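Section 3: Connecting a new office to the Nimereck service desk

Follow this section when a new location is added to your support agreement. You will need the site number from your welcome letter, an administrator login for the office network, and the name of one person at the site who can approve changes. Most offices finish in one visit.

Before you start

Check that the internet line at the new office is live and that the provider has handed over the account details. Nimereck can't open a ticket with a provider on your behalf until you have signed the authorization form in Section 2.

Note: If the office was moved from another address, close the old site first. Two open sites with the same name will split your tickets between them.

3.1 Register the site

1. Sign in to the customer portal and open Locations.
2. Select Add Location and type the site number. It has 12 digits and no spaces.
3. Enter the street address as it appears on your agreement.
4. Under Primary Contact, enter the name, desk phone and cell phone of the person who approves changes. Don't use a shared mailbox here.
5. Select Save. The location shows as Pending until a technician accepts it.

Pending sites are reviewed in the order they come in. If yours has to be live by a certain day, call the desk and give them the site number.

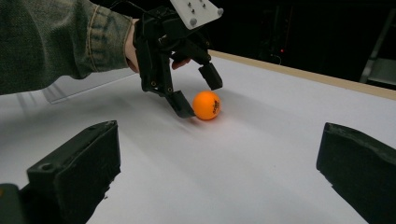 Figure 3-1. White tabletop between two black gripper fingers.

3.2 Install the monitoring agent

The agent reports disk space, update status and backup results to the service desk. It does not read the contents of files or mail.

1. On the portal, open the new location and select Downloads.
2. Download the installer for that location. Each installer is tied to one site, so don't copy one over from another office.
3. Close any open programs on the computer.
4. Run the installer as an administrator and accept the default folder.
5. When asked for a group, choose Office for desktops and laptops or Core for servers.
6. Restart the computer.

Caution: Do not install the agent on a server while a backup is running. The restart will stop the job, and the backup will have to be run again from the beginning.

Computers appear in the portal under Devices after they restart. If one is missing, check that its clock is correct and that the firewall allows outbound traffic on the ports listed in Appendix B.

3.3 Add users and set who can approve

1. Open People and select Import.
2. Upload the staff list using the template provided. Leave the header row in place.
3. Check the preview for duplicate email addresses and correct them in the file.
4. Give the Approver role to at least 2 people, so that requests don't sit waiting when one is on leave.

Anyone on the list can open a ticket. Only approvers can order equipment, reset another person's password or ask for a new account.

3.4 Test the connection

1. Open a ticket from a computer at the new site with the subject line "Site test."
2. Call the desk from an office phone and give the ticket number.
3. Ask the technician to confirm the site name and the list of approvers.
4. Close the ticket yourself from the portal.

The location changes from Pending to Active once the test ticket is closed. If it stays Pending, write to Tarun Sandhu in Onboarding and include the ticket number.

Section revised May 13, 2024. Continue to Section 4, Backup schedules.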